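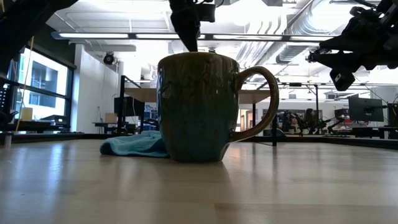 The Night Shift at the Odbridge Public Radio Annex

Wednesday, February 23, 2022

I found the tapes! If you've been reading this blog for a while you know I have been going on and on about the tapes, and last week my old friend Mitra Ghaffari called me from her basement and said "are you sitting down?" and then held the phone up to a cassette player. And out came me, at twenty-three, doing the voice of a harbor seal with a law degree.

So, some background for the newer folks. Before I taught school, I was in a radio comedy group called Zornard. We made a half-hour show called Bakhtiari Investigates, which went out late on Sunday nights from a little station in Odbridge. We did 16 episodes. The show was a detective serial, sort of, except the detective (Inspector Bakhtiari, played by Mitra with a head cold she didn't have) never solved anything. She would gather everyone in the drawing room, start accusing people, get distracted by the snacks, and then the theme music would come in. Every single week. I still think it's a wonderful idea for a show.

There were four of us in the regular cast. Mitra was the Inspector and wrote more than half of the scripts. Aslı Dönmez did all the suspects - and I do mean all of them, including one episode where she played a married couple and both of their lawyers in the same argument. A very tall guy we called Brellel did the sound effects. Brellel wasn't his name, it was the brand on his keyboard, and it was written in such big letters across the front that people just started calling him that. And I did the announcer, the seal, the butler and anybody who had to fall down stairs.

Falling down stairs on the radio is harder than it sounds. Brellel had a wooden crate full of shoes and a cookie sheet, and he'd tip the crate over onto the cookie sheet while I yelled. But the timing had to be just right, or it sounded like a man yelling next to a crate. We practiced one fall for a whole afternoon. You can hear it in episode five, and I have to say, it's a beautiful fall. It goes on for so long! There's a landing in the middle where I stop and say good evening to someone, and then I keep going.

We recorded in the annex behind the station, which had been a dentist's office. The booth was the X-ray room because it had the thickest walls. Two people fit in it comfortably, and we put four in there plus the crate. If you listen closely to the early episodes, you can hear everyone trying not to breathe on each other.
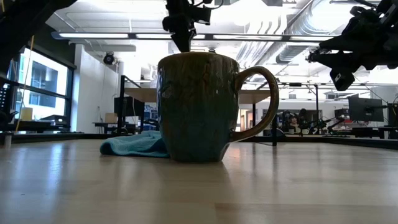
My big mug, teal at the bottom and brown up top.

Anyway, the tapes. Mitra has 12 of the episodes, which is 12 more than I thought existed. She mailed me copies, and I have been listening to them after dinner, one a night, trying to make them last. I'm on the seventh now. My wife listened to the first two with me and laughed very hard at Aslı and quite politely at me, and that seems fair.

What surprised me most is how fast everything is. I remembered the show as slow and dreamy, with lots of long pauses. There are no pauses! We talk like we're being charged by the second. Mitra says that's because the scripts always ran long and nobody wanted their own jokes cut, so we just read them faster and faster. In episode three there's a bit where Aslı is confessing to a jewel theft, and she gets through what must be two pages on one breath, and then you hear her gasp, and then you hear Mitra lose it completely. They left it in. They left everything in, we didn't know how to edit.

The other thing I had forgotten is the fake commercials. Every episode had one, right in the middle, for a department store that only sold left-hand items. Left gloves, left shoes, the left half of a couch. I read those in my announcer voice, and they get stranger as the series goes on. By episode six the store is having a sale because it's being sued by another store across the street. I have no memory of writing that one, and neither does Mitra, and when I asked Aslı she just said "oh, that was me," as if I'd asked who brought the potato salad.

We did get fan mail, by the way. Mostly from one man. He wrote after each show to tell us who he thought had done it, with reasons, and he was very patient about the fact that we never said. After the last episode he sent a card that read "It was the butler in all of them, wasn't it?" I was the butler, so I took it personally. Mitra still has the card, and she put a copy in with the tapes.

We stopped for the usual reasons. Brellel moved away for work, and the station changed its Sunday nights over to a gardening call-in program, and Aslı got cast in a real play with costumes and a director. There wasn't a big fight or anything. I've read plenty of stories about comedy groups that ended with people throwing chairs, and I almost feel like we missed out! We just had one last pizza on the floor of the X-ray room and took our shoes home out of the crate. I got one back that wasn't mine.

Now for the practical part. The four missing episodes are one, nine, ten and 14. (So what I've been calling "the first two" up there are really two and three, sorry, and the one I'm on is number eight. I have gotten this wrong in every phone call with Mitra too.) If you lived near Odbridge and had the habit of taping things off the radio, please, please go look in your closet. Ours would be the one with accordion music at the start. Episode nine is the one I want most - it's the musical. Aslı wrote a song for the seal, and I can remember the tune and exactly one line, which is "Your Honor, I was swimming at the time."

Mitra is going to have the tapes cleaned up by someone who knows what they're doing, and once that's finished I'd love to put a couple of them up here for you to hear. I have to ask Aslı first. She says she wants to listen to the jewel thief one again before she agrees to anything, and she doesn't own a cassette player, so I'm driving mine over to her on Saturday.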